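# Renting a Room: A Month With Cendden's Household Simulator

Cendden sells simulated homes by subscription. A customer picks a floor plan, loads a robot model, assigns a task and collects the results. The company's first release, Goodall, came out of beta in January with 115 furnished layouts. We ran it for a month on two workstations, using a mobile base with a single arm and a navigation stack that was already stable on real floors.

Installation took an afternoon. Goodall ships as a container plus a license file, and the only trouble was a driver conflict on the older machine. The scene editor opens in a browser. Furniture, tabletop objects and lighting can be changed by hand or sampled from a configuration file, and every sampled room can be recalled later by its seed number. That last function is the best thing in the package. When a run fails, the same room with the same chair at the same angle can be loaded again in a few seconds.

We spent most of our time on the dining layouts, sending the base to a goal beside the table and logging clearance and path length.

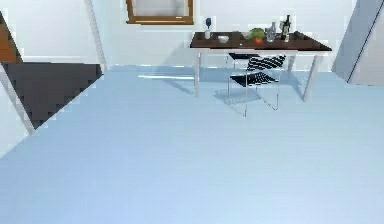

Tài Triệu is less convinced than we are that such rooms are worth the subscription. By his account, a team with one good layout and a decent randomization script will find most of its planner bugs in the first week, and the remaining layouts mainly serve to make the results table longer. He would sooner spend the money on lidar time in a real kitchen.

Our logs give him partial support. Out of 1000 runs, the planner stopped short of its goal in 167. More than half of those stops came from one inflation radius set too wide for the gap between a chair and a wall, and a single layout would have exposed it. The rest were scattered over many floor plans, and several of them involved doorways that our own test scenes never included.

Thin geometry is where the product needs the closest look. Goodall offers two collision settings, box and mesh. Box is the default and runs noticeably faster, but it wraps each piece of furniture in a solid volume, and the planner then treats the air between chair legs as occupied. The folding chair, with its slender white legs splayed out on the floor and the chair itself pulled out a little from the table, is the kind of item that separates the two settings. Under box collision the base gave it a wide berth. Under mesh it passed closer, and the depth sensor model dropped returns on the legs at long range, much as our real sensor does.

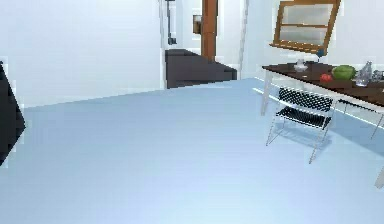 Depth noise has its own panel, with presets for three sensor classes and a manual mode. We used manual. Goodall lets the user assign a dropout rate to each material, and the default for glass is zero, so a simulated camera reads a transparent object as if it were painted. On a tabletop with a clear glass bottle beside a green melon, that default makes the bottle as easy to range as the fruit. Raising the dropout rate corrected this, although the value has to be entered again whenever a new scene is sampled. Terence Lambert at Cendden told us that a persistent material profile is planned for the next point release.

Rendering is plain. Surfaces are clean, walls are mostly white, and fine texture is sparse. For navigation and clearance work this had no effect we could measure. A team training a visual detector will want to add its own textures or look at Rellby, which has richer materials and fewer layouts. Gritus covers similar ground with better arm contact physics, but its scene editor still requires hand-edited text files.

Cendden charges $314 a month per seat, with no limit on local runs. Cloud runs are billed separately, and we did not test them. The documentation is accurate for the editor and thin for the scripting interface, where two of the calls we needed were described only in the release notes. Support answered both of our tickets within a working day.

We have renewed one seat for another quarter, with mesh collision switched on.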